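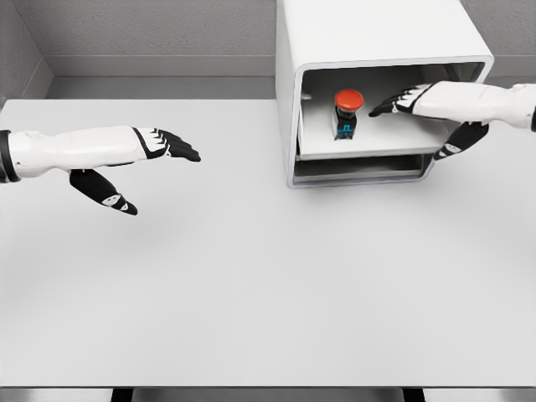 ## September – casein paint, batch 4

Ground the Baltow chalk again, 600 mesh this time. Binder: Werkska casein, soaked overnight, borax added at 5% of dry weight. Strained once. Small lumps remained, pressed out with the palette knife.

Two coats on lime plaster offcuts. First coat thin, second at normal strength. Dusting on the rub test is lower than batch 3, still too high at the corners.

Gloss not measured. By eye the dry film is flat, a little warmer than the Arkia reference card.
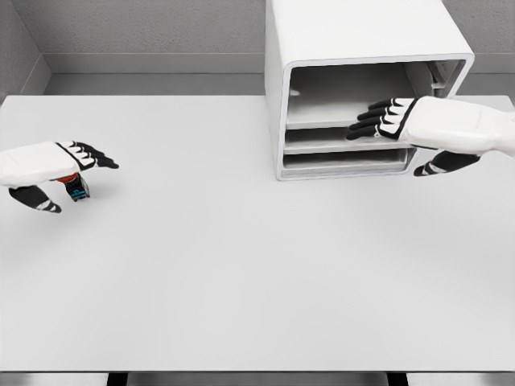

## To do

- Repeat with the binder at 67 °C, held until clear.
- Try the Cho pigment at half load – the full load streaked.
- Label jars with the mixing time. Batch 2 smelled off by morning, discarded.
- Order more borax.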